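Pen sort-out at the Flindik Room

I popped in on Thursday to see how the big stationery tidy was going, and I ended up staying till lunch! Joanne Furnival put the call out in April for spare pens and pencils, and you lot have dropped off 1,301 of them so far. Anything that still writes gets sorted by colour and kind at the wooden tables. 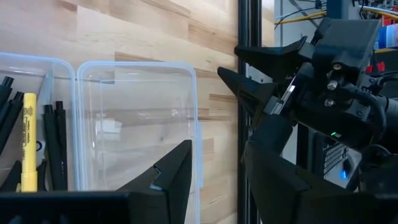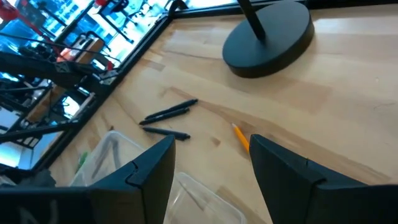 Black pens and clear plastic containers at the sorting tables.

The first 300 go to Glória Ramalho's homework club next week (she's rapt). We're still short on highlighters, so have a dig through your drawers and drop them at the front desk before 4 pm.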